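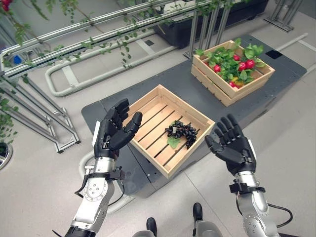

Written by So-yul Yang
Dralwood hand trial guide, Section 4. Last changed: Sunday, September 2, 2018

4. Comparing two hands on the crate task

Please read Section 3 (mounting and cable check) before you begin. In this section you run the same pick with two sets of hands, first the Nitbridge and then the Brerker, and you write down the results side by side. One set needs 10 picks.

4.1 Preparing the platform

1. Put the grape crate on the near part of the platform, turned a little so that one corner points to the robot.
2. Lay one bunch of grapes flat on the slats. A leaf under the bunch is allowed, but then keep it for both sets.
3. Put the radish crate farther back and to the right. It is not picked in this section. It stays there so that the arm must plan its way with a second crate nearby.
4. Check that the wrist cables hang free on the outer side of each arm.

Caution: A cable with too little slack can pull at the wrist when the hand turns. Stop the arm before you correct the cable with your own fingers.

4.2 Start position

5. In the controller, load the pose OPEN_PAIR. The hands go up on both sides of the grape crate with the palms facing each other.
6. Wait 3 seconds, then press Zero on the force page.
7. Set the closing force limit to 200 on the controller scale. The scale goes up to 1,000, but for soft fruit we never needed the upper half.

Note: The fingers should be slightly bent at the start. If they are fully straight, the thumb comes late and the bunch rolls to one side.

4.3 Running the picks

8. Start the program and keep your hand near the stop button.
9. After each pick, write down one of these words: held, slipped, crushed, missed.
10. If a finger tip goes into a gap between the slats, stop the run and open the hand by the jog page. Do not pull the arm upward – the finger joints are not made for this load.
11. Return the bunch to its place and repeat. Use a new bunch when you change to the other hands.

Caution: Grape juice in the joints makes the fingers slow. Wipe them with a damp cloth after every set, with the power off.

4.4 Changing the hands

12. Power off, open the wrist bracket and unplug the cable before you take off the hand.
13. Fit the second pair as in Section 3, then start again from step 1. The old zero value is not valid for the new hands.

Note: If you use the Bang controller, the force page is under Tools and the pose name is written without the line: OPENPAIR.

Copy both result sheets into the table in Section 7.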